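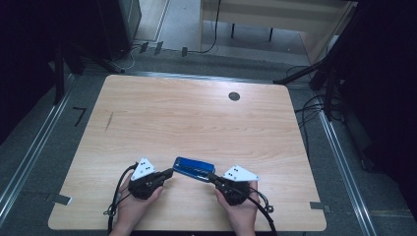 Home Stories Makers Archive Subscribe

The workshop is on the ground floor of an old feed store in Navarro, two doors up from the post office. The man who runs it has been repairing and refinishing tables for most of his working life. He asked me to leave his name out, as he already has more work than he can get to. The sign outside says Hulach, the name of the people who had the building before him.

I asked how he got started.

"I bought a table at a farm sale and it wobbled," he said. "I took it apart to see why and couldn't get it back together. So I had to learn."

That table is still in his kitchen. It has 1859 cut into the underside of the apron, and he doesn't put much faith in the date. "Anybody with a knife can carve a number. The screws are newer than that, but screws get changed."

Most of what comes through the door now is ordinary dining furniture. People bring in tables with water rings, burns, loose legs and tops that have split down a glue line. He charges 600 dollars for a full strip and refinish on a standard top, and he tells a fair number of customers not to bother.

"If it's a ring, try living with it for a month," he said. "A lot of people stop seeing it. If you still see it, call me."

I asked what people get wrong when they try it themselves. He said sanding, and then he said sanding again. They start too coarse, they go across the grain, and they stop as soon as the surface feels smooth to the hand. The scratches don't show until the finish goes on.

He likes pale wood for everyday use, and he thinks the fashion for dark stain did a lot of harm. A dark top shows dust by noon and every scratch comes up white. On a light one with a fine, streaked grain, like the tabletop here, he says small marks are easier to live with, and he would leave the color alone. "Put something clear on it and go have lunch."

For the clear coat he uses a hard wax oil from Pruludel. He used to mix his own and gave it up - it smelled, and no two batches matched. He puts on two coats with a rag and leaves a night between them. 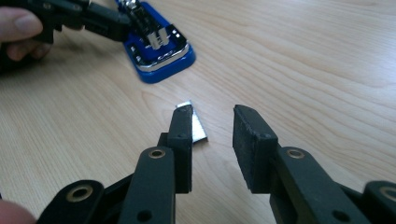
He does not take in chairs anymore. Chairs have too many joints, he said, and people lean back in them. For a while he sent that work to a shop in Grirkora, until they got busy too. Tables suit him better, even the plain ones, and he gets a little short with customers who apologize for bringing in something that isn't an antique. A pale wooden top with the grain running on a diagonal across your view, two black tools held over it, is as good a thing to look at as any carved sideboard, in his opinion. He would sooner see a table with work going on at it than one with a runner and a bowl of fake fruit.

I asked if he would ever retire. He said his knees would decide that. He has told his landlord he'll stay through January and then see.

Before I left he ran his palm along the edge of a top waiting by the door, frowned, and went to get the sandpaper.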